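May, 7:40 am, Caltberg bench

Third pass over the Preneck sector after the radio swap. Flallex says the new heads give "up to double" the uplink at the cell edge. I want to see where that number comes from before anyone repeats it to Chege.

Drove the south loop again with the same handset on the same dash mount. 563 samples kept, 106 thrown out for bad GPS lock under the rail bridge. Median uplink is better than in March, I'll give them that. Double it is not. Most of the gain sits on the hill road, where they also changed the tilt, so who knows which change did it. Tilt change isn't in the work order. Asked for the log, got a brochure.

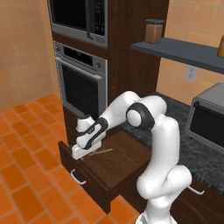

Dropped calls: 3 on the loop, all at the handover by the grain depot. Same spot as before the upgrade. Shiyu Zhong thinks the neighbor list was never refreshed when the cell IDs moved, and I lean that way too, but we haven't seen the list so it stays a guess. Flallex blames the handset. Fine — then run it with a second handset and show me.

Also not happy with their load test. They quote almost 2000 attached users, but idle devices count as attached and hardly touch the scheduler. Need active users per cell at the evening peak, hour by hour.

To do:
Repeat loop after 6 pm, old tilt if Chege will allow it
Get neighbor list export, both sides of the depot
Redo the March plot with the bridge samples removed, otherwise the comparison is junk
No sign-off on Preneck until the first two are in

Battery on the spare logger is down to an hour again.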